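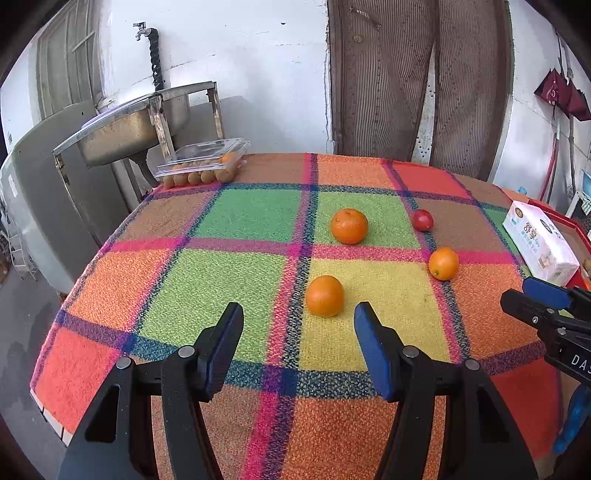 Plununthorpe Household Recipe Cards

A text collection of 596 handwritten recipe cards from the town of Plununthorpe, transcribed and lightly tagged. Most of the cards are for preserves, chutneys, pickles and baking. The originals belong to 11 families and went back to them after scanning. This release has the transcriptions only.

What is in the download

cards.csv holds one row per card
ingredients.csv holds one row per ingredient line, linked by card_id
units.txt lists the household measures and what we take them to mean
CHANGES.txt

Fields in cards.csv

card_id: four digits, never reused. Gaps are cards withdrawn by the family.
title: as written, including misspellings.
body: full text of the card. Line breaks are kept as a vertical bar.
hand: a letter for each handwriting we could tell apart. Two cards with the same letter were probably written by the same person. A question mark means the two transcribers disagreed.
category: one of 7 values (preserve, pickle, cake, bread, pudding, savory, other).
credit: the name on the card, if the family agreed to keep it. Otherwise blank.
back: text on the reverse. Often a shopping list, sometimes a second recipe. Second recipes also get their own row.

Transcription

Every card was typed twice, once by Eluned Jenkins and once by Ynyr Gronow. Irena Śliwiński compared the two versions and settled the differences against the scan. Spelling was left alone. Crossed-out words are in square brackets with a leading x, so [x lemon] orange means the writer changed lemon to orange. Words we could not read are [?].

Fractions are typed as 1/2, 1/4 and so on. Degree signs were dropped. If a card says "hot oven" we did not guess a temperature.

Ingredient lines

The ingredient table was built by hand from the body text. The name column is normalized to the singular, so "toms", "tomatoes" and "tomatos" all become tomato. The raw column keeps the original. Peel, juice and whole fruit are separate entries. Marmalade cards often say only "oranges" with no variety, and we left those as orange even where the method suggests a bitter fruit.

"Cup" is a problem. Some families used a teacup and some a measuring cup, and a few cards use both. See units.txt before you add anything up.

Known issues

Cards 0212 to 0224 are 13 cards copied out of a church booklet we have not been able to find. The wording may not be the family's own.

The category column is weak for anything with green tomatoes. Lucinda Doucet went through them in February and moved several from preserve to pickle, but sweet relishes could go either way.

Dates are mostly missing. Please don't infer one from the hand column.

Several preserve recipes use sealing methods that are no longer considered safe. The text is a record of what people wrote down. Check a current canning guide before making any of them.

Use

Free for study, teaching and personal cooking. If you print a card that has a credit, print the credit too. Ask us before using more than a few in a book for sale.

Cite as: Plununthorpe Household Recipe Cards, transcribed by Jenkins and Gronow, edited by Śliwiński.

Corrections go to Eugénie Chauvin, who keeps the master file. Please include the card_id and the line as it stands now. Withdrawal requests from families are handled first.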